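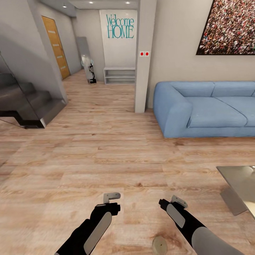

Open house at Dirnham this afternoon, in April drizzle, with 58 of us in a room meant for meetings. Montserrat Huerta ran the demo. She has the patience of someone who teaches toddlers to swim, and I suspect the work is similar.

No actual robot, which the flyer might have mentioned. Everything runs in simulation first, in a make-believe house with nicer floors than mine and "Welcome HOME" on the hallway wall. You sit at a desk with a controller in each hand and drive a pair of black arms around somebody's idea of good taste. The blue sofa has never been sat on by anyone. I was jealous of it.

The sample chore was a pumpkin. A small orange one, very shiny, and you were supposed to get a gripper on it.

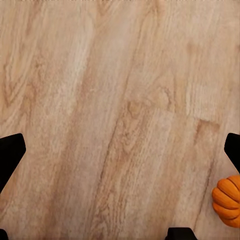

I was number 43 on the sign-up sheet, so I had plenty of time to form opinions about how badly everyone else was doing. Then I got my 2 minutes. My hands went one way, the arms went another, and I said a word in front of a kid in a dinosaur raincoat. Montserrat said depth is hard for everybody. She'd said that to the six people before me too.

Braulio Bañuelos came along for the free coffee and got deep into it with a man from Varnmont about whether any of this carries over to a real living room with real junk in it.
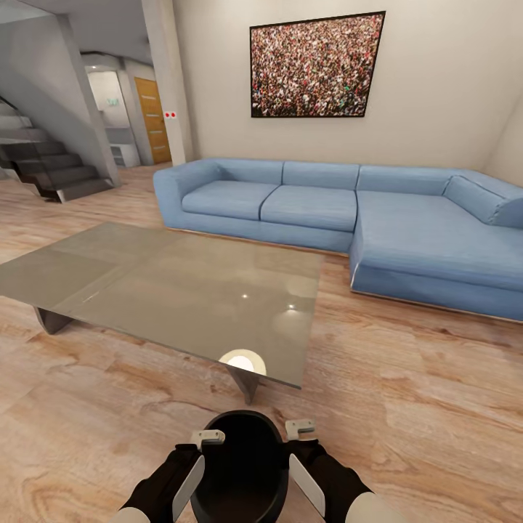
Braulio's position was that a glass coffee table with nothing on it is science fiction. His has mail, a drill and half a bicycle. The Varnmont man said clutter was coming in the next version and wrote down "drill."

Home by 6. Dropped my keys twice at the door, using both hands. Need to call Becerra about the gutter.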